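Workshop notebook, Skendetti building
July, entry opened 08:40

Purpose of entry: to record the preparation of the memorial boards and the lamp stand for the evening gathering at the Ouali sports ground, following the road collision on the Tredex bypass. The school has asked that the names of the two pupils be left out of all working papers. That request is observed in this notebook and should be observed by anyone who adds to it.

Materials received. Plywood sheets, cut to size by the supplier, with two corners damaged in transit. The damaged sheets have been set aside for the rear of the stand, where the faces will not be seen. Lamp order: 40 warm white, of which 34 were lit on the bench test. The remaining six have been returned to Oltivau with a note. The numeral panels need 20 lamps between them, so no replacement is required before the gathering.

Numeral panels. The first layout placed the lamps too far apart and the figure 3 read as an 8 from the far side of the yard. The spacing was closed up and the curve redrawn by hand. At dusk the revised panel could be read from the gate. The second panel follows the same pattern. Both are to be painted matt grey on the front, as the gloss sample threw back too much light.
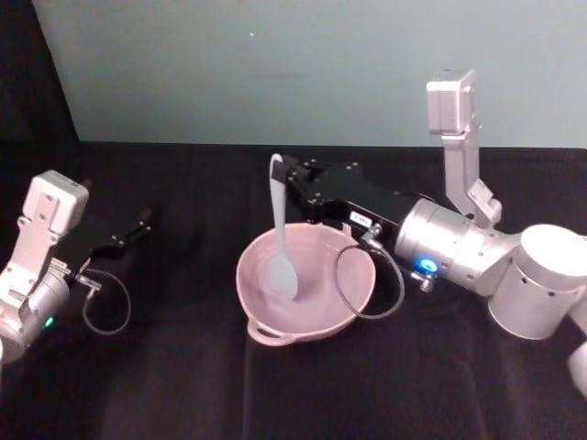 Message boards. The families have asked for cards to be pinned and not glued, so that they can be taken down whole and kept. Cork facing has been fixed to the lower half of each board, at a height that younger children can reach. The upper half is left plain for photographs supplied by the school. Clear covers are to be fitted on site if rain is forecast. Note for colleagues: the covers scratch easily and must travel with the paper left on.

Printed order of the evening. 652 copies were requested by the school office. The first proof gave the wrong gate for parking and was withdrawn. The corrected proof was approved by telephone at 11:15, and written approval is still awaited. Copies are not to leave the building until it has been received.

Power supply. The ground has one outdoor socket, beside the changing rooms. The run to the practice field crosses the footpath, and the ground manager will not permit a loose cable there. The stand will therefore be run from the battery box used at the spring fair. It was put on charge at 09:30. Under the full lamp load it held for the whole of the afternoon test, and the case did not become warm to the touch.

Flowers. The council has confirmed that flowers may be left along the inner fence but not on the verge of the bypass, where two drivers have already stopped without warning. A sign to this effect has been lettered and is drying on the rack by the door. The wording was supplied by the council and is not to be altered.

Outstanding:
Second coat on numeral panels.
Feet for the lamp stand. The turf is soft at the north end and the present feet are too narrow.
Written approval of the printed order.
Spare fuses for the battery box.
Van to be loaded by 16:00, boards upright, lamps last.

Added 17:10. Wider feet fitted. The stand is steady on grass. Fuses not yet found.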